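Isora · notes d'atelier
Rechercher dans le fil

1/ Je reprends la question qui revient le plus en messages privés : pourquoi mon infusion d'hibiscus à froid est trouble, râpeuse et sans parfum, alors que la même à chaud passe bien. La réponse tient au dosage, au calibre de coupe et à la durée. Je détaille dans l'ordre.

2/ Périmètre : fleurs et fruits séchés uniquement, pas de thé, donc pas de théine et pas de tanins de Camellia. L'astringence perçue dans l'hibiscus a une autre origine : acides organiques (citrique, malique, hibiscique) et polyphénols du calice. Baisser la température réduit la vitesse d'extraction des polyphénols davantage que celle des acides.

3/ Conséquence : à froid, on obtient une liqueur acide, claire, peu corpulente. Si la vôtre est râpeuse, il y a trop de fines dans le mélange ou bien la macération a trop duré.

4/ Le calibre. Trois coupes circulent dans le commerce : calice entier, coupe grossière, coupe pour sachet. La dernière est presque de la poudre. Elle colore l'eau en quelques minutes et relâche des particules que les filtres ordinaires laissent passer. Pour le froid, je n'utilise que le calice entier ou la coupe grossière.

12 commentaires · 31 partages

5/ Test simple avant achat : secouez le paquet, retournez-le, regardez le fond. Si une couche rouge brique se dépose dans l'angle, le lot a été manipulé trop sec ou la coupe est trop fine. On peut tamiser chez soi avec une passoire à thé. La perte de masse est à prendre en compte dans le dosage.

6/ Mon mélange de référence cette saison est le « Verger rouge » de Borkowska : hibiscus, cynorhodon, pomme, écorce d'orange, un peu de mûre. Acheté au détail, payé au tarif normal, aucun partenariat. Coupe grossière, pomme en dés réguliers, peu de fines.

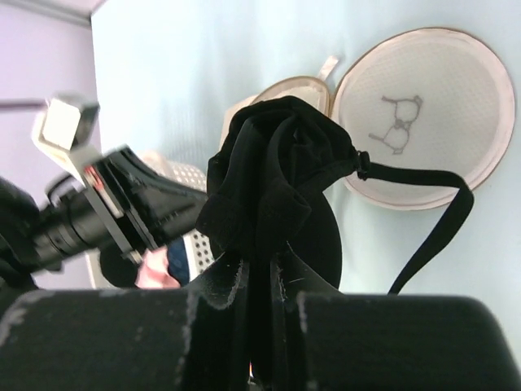 7/ Le cynorhodon pose un problème particulier. Les poils internes des akènes irritent la gorge s'ils n'ont pas été retirés. Un bon fournisseur indique « écorces de cynorhodon » ou « sans graines ». À défaut, filtration papier obligatoire. Une passoire métallique ne retient pas ces poils.

8/ Dosage. Paquet de 100 g, 3 litres par semaine à la maison, donc j'ai eu le temps de comparer. Pour une bouteille d'un litre à froid, je suis entre 12 et 15 g selon la proportion de pomme. La pomme pèse et ne donne presque rien à froid dans les premières heures.

9/ Ne dosez pas à la cuillère. Une cuillère bombée de calices entiers et une cuillère bombée de coupe fine n'ont pas du tout la même masse. Une balance de cuisine au gramme suffit.

10/ Eau. Une eau très calcaire fait virer la couleur vers le violet terne : les anthocyanes sont sensibles au pH et les bicarbonates tamponnent l'acidité. Le goût suit la couleur, plus plat. Eau filtrée ou eau de source peu minéralisée. Chez moi l'eau du robinet est dure, je passe par une carafe filtrante.

11/ Durée au réfrigérateur. J'ai relevé le goût à intervalles réguliers sur le mélange Borkowska :
- 2 h : rose pâle, acide, sans fond
- 4 h : rouge franc, orange perceptible
- 8 h : équilibre, la mûre apparaît
- 12 h : limite haute
- au-delà : amertume de l'écorce d'orange, dominante

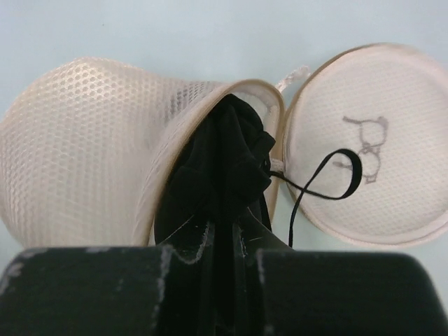 12/ Méthode à froid, version courte. Peser. Rincer trois secondes à l'eau froide dans une passoire, pour évacuer les fines. Verser l'eau. Fermer. Réfrigérer huit heures. Filtrer sans presser.

13/ « Sans presser » est le point que tout le monde saute. En écrasant la masse gonflée contre la passoire, on récupère un demi-verre de liquide, et avec lui la pectine de la pomme et les particules en suspension. Le trouble vient souvent de ce geste. Laissez égoutter cinq minutes et arrêtez là.

8 commentaires · 19 partages

14/ Méthode mixte, pour les mélanges riches en pomme ou en écorces : couvrir les fruits avec 300 ml d'eau à 90 °C, attendre dix minutes, compléter à un litre avec de l'eau froide, puis quatre heures au réfrigérateur. Le choc chaud ouvre les morceaux. On perd un peu de netteté, on gagne du corps.

15/ Sur le plan sanitaire, la méthode mixte a un autre intérêt. Les végétaux séchés ne sont pas stériles et une macération intégralement à froid ne les assainit pas. Réfrigérateur à 4 °C, récipient propre, consommation rapide. Jamais de macération sur le plan de travail en plein mois de juillet.

16/ Récipient. Verre ou inox. Les plastiques souples prennent l'odeur d'orange et la rendent au lot suivant. J'utilise la carafe à piston Sunamholm, col large, joint démontable. Défaut : le filtre fourni est trop ouvert, je double avec un filtre papier au service.

17/ Deuxième mélange testé, le « Jardin blanc » de Bostmont : fleur de sureau, camomille, mélisse, zeste de citron. Comportement opposé. Très peu d'acidité, parfum fragile, amertume rapide de la camomille si l'eau est chaude. À froid il est à son avantage, six heures, 8 g par litre.

18/ Réserve sur ce dernier : les capitules de camomille se délitent au transport et la fin du paquet est beaucoup plus amère que le début. Je mélange le contenu à la main dans un grand saladier avant de le remettre en boîte. Prix élevé pour le poids.

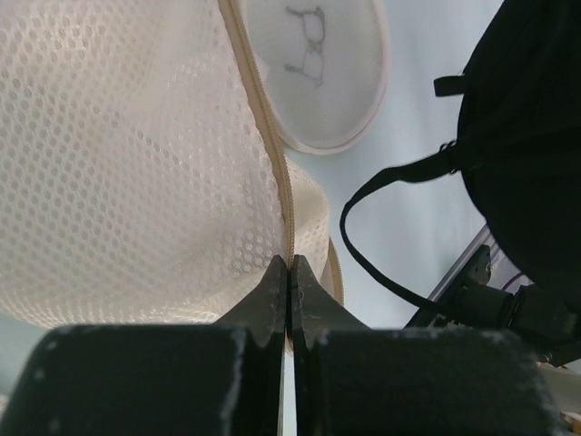
19/ Assembler les deux fonctionne, à condition de macérer séparément. Deux tiers de rouge, un tiers de blanc, réunis après filtration. En les mettant ensemble dans la même carafe, on obtient soit un sureau trop extrait, soit un hibiscus insuffisant.

20/ Sucre. À ajouter sous forme de sirop, sinon il reste au fond. Sirop simple, parts égales en masse, 20 g de sirop par litre pour commencer. Le froid atténue la perception du sucré : goûtez à la température de service.

21/ Glaçons. Ils diluent, il faut donc le prévoir au dosage. Pour un service sur glace, je monte à 18 g par litre en rouge. Autre solution, congeler une partie de l'infusion filtrée en bac. La couleur tient bien, le parfum moins.

22/ Conservation du sec. Boîte opaque, hermétique, loin de la plaque de cuisson. L'hibiscus est hygroscopique : des calices devenus souples et collants ont repris de l'humidité. Si l'odeur est nette, utilisez-les vite. À la moindre odeur de moisi, poubelle, sans essayer de les passer au four.

23/ Conservation du liquide. 44 heures est mon plafond, filtré, bouteille fermée, réfrigérateur. Après, l'orange tourne vers une note d'écorce cuite. S'il y a des bulles fines au col, fermentation amorcée, on jette.

24/ Question reçue deux fois : peut-on refaire une macération avec les mêmes fruits ? Techniquement oui, le rendement est mauvais. La deuxième eau est acide et vide. Je m'en sers comme base pour cuire des poires, pas comme boisson.

25/ Autre question : les mentions « riche en vitamine C » sur les paquets. Le séchage et l'eau chaude dégradent une partie de l'acide ascorbique, et la quantité dans la tasse dépend du lot. Je n'en tiens aucun compte pour choisir. L'hibiscus peut aussi interagir avec certains traitements antihypertenseurs, demandez à votre pharmacien si vous en buvez tous les jours.

26/ Erratum sur un ancien message : j'avais écrit que le rinçage initial enlevait de l'arôme. J'ai refait la comparaison avec deux bouteilles du même lot, goûtées à l'aveugle, et je ne distingue pas la rincée de l'autre au nez. La différence est visible au fond de la bouteille. Je rince donc systématiquement.

27/ Reste à tester : rooibos nature en base neutre avec l'orange seule, et la macération sous eau gazeuse, que plusieurs d'entre vous me signalent. Attention à la pression dans une bouteille fermée pleine de fruits. Je publierai les pesées à la suite de ce fil.

27 commentaires · 64 partages
Dernière mise à jour : juillet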